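How Clondholm Got a Courthouse It Didn't Need

Every schoolchild in Clondholm learns that our town became the county seat because its founders were people of vision. I learned it too, in fourth grade, and colored in the courthouse on a worksheet. I made the dome purple. There is no dome, but the worksheet had one, and I've distrusted local history ever since.

So this winter I finally read the old county minutes and as much of the two rival newspapers as my eyes could take. Vision doesn't come up much. What does come up is a mule, a hotel bill and a census that I would be embarrassed to hand in.

First, the rules. The territorial legislature had said that a county could pick its permanent seat once one of its towns reached 2,000 residents. Until then the county offices would stay wherever they happened to be, and they happened to be in the back half of a feed store in Minurano, nine miles up Likis Creek. The clerk's early entries complain about the smell, then the mice, then the smell of the mice. 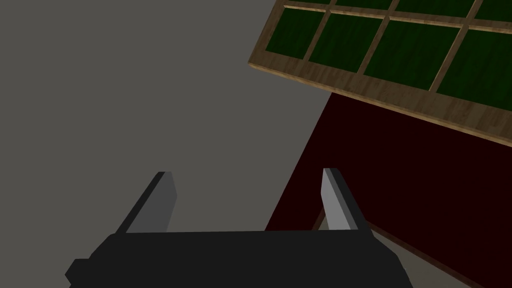 Clondholm at that point had 876 people. We know this because the Minurano paper printed the number on its front page every week for most of a year, in a box, with no other comment. I've come to admire that editor. Minurano itself was a little bigger, but it was growing at the speed of a fence post, and neither town was going to get anywhere near the line for a generation.

Clondholm's answer was to count again.

The second count was done in December, which is a strange time to send men door to door in that valley, and it was done mostly at the Le Roux House, the only hotel in town. Anyone who slept at the Le Roux was a resident. So was anyone who ate there. A freight crew passing through with a load of stove parts was entered going out and entered again coming back. I found one page where the same handwriting lists 20 men in a row, all of them laborers, all of them born in Ohio, and all of them 31 years old. Ohio must have had quite a spring.

The return came in a hair over the line. It was sworn to and sealed and sent off to the capital by mule, and Minurano, which had its own friends at the capital, sent a faster mule with a letter of objection.

I wish I could tell you there was a dramatic hearing. There was a hearing. It was put off until the afternoon because the stove had gone out, and then the legislature decided that since both towns were plainly lying about something, the voters might as well settle it.

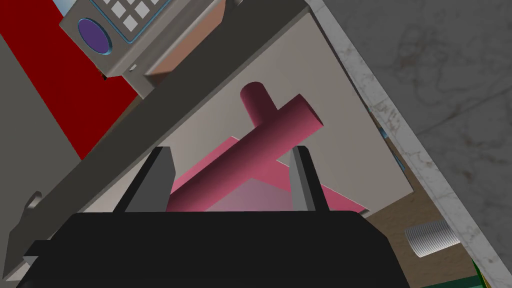

The election, such as it was

What followed was the dirtiest campaign I've ever read about, and I read about campaigns for fun. Clondholm promised to donate the land for a courthouse. Minurano promised land and a well. Clondholm promised land, a well and a bell. The Minurano paper then claimed that our bell was cracked, and our paper spent three full issues defending the honor of a bell that hadn't been bought yet.

There was free whiskey on both sides, of course. The account book of the Le Roux House survives, and the page for election week has the heading "Civic" with a sum next to it that could have roofed the school. I should say that the school did not have much of a roof.

Clondholm won by 3 votes. You can still hear older people here say "the big win," as though we'd carried the state.

Minurano refused to hand over the county records. This is the part my fourth grade worksheet turned into a picture of smiling men shaking hands beside a wagon. In the minutes, the wagon shows up at four in the morning, the feed store's back door comes off its hinges, and the deed books make the trip down Likis Creek under a tarp and a quantity of turnips. One volume went into the water at the ford. If your family owned land on the south side before the move, that's why your title search costs extra. 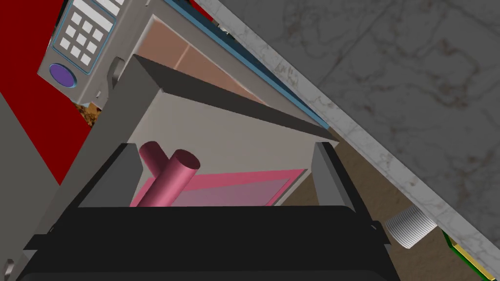 Then they had to build the thing. The land that had been so generously donated turned out on inspection to be the wettest lot in town, which may explain the generosity. The first foundation sank. The second was put in on top of it, in a spirit I can only call hopeful, and the county offices moved in before the upstairs had a floor. For two years the judge held court in the dining room of the Le Roux House, billed to the county at a rate that made the hotel the biggest line in the budget. The owner of the hotel, I'm sorry to report, was also the fellow who had run the count.

And the railroad, the prize everybody thought would follow the courthouse, ran its line through Minurano. The grade was easier.

I used to think this sort of story was a comedown. My grandmother certainly did, and she changed the subject whenever the turnips came up. I like the town better now, though. I've walked past that building all my life and noticed only that the front steps lean. They lean because there's a whole other building under there, going down slowly.

Next time I'd like to get into the jail, which was built facing the wrong way. I need to find the contract first.

Comments (4)

creekside_reader: My great-grandfather was on the turnip wagon. Family version is that he was "delivering produce." Loved this.

Proud Minuranan: The bell WAS cracked. It's still cracked. Go ring it.

oldmaps77: Do you know which deed book went in the ford? I've been looking for a plat from the south side and the index skips a whole volume.

Blog author: Volume two, as far as I can tell. The pages that dried out are bound in with volume four for some reason. And I have rung the bell. No comment.

Contact | Copyright, all posts by the author, please ask before reprinting | Back to top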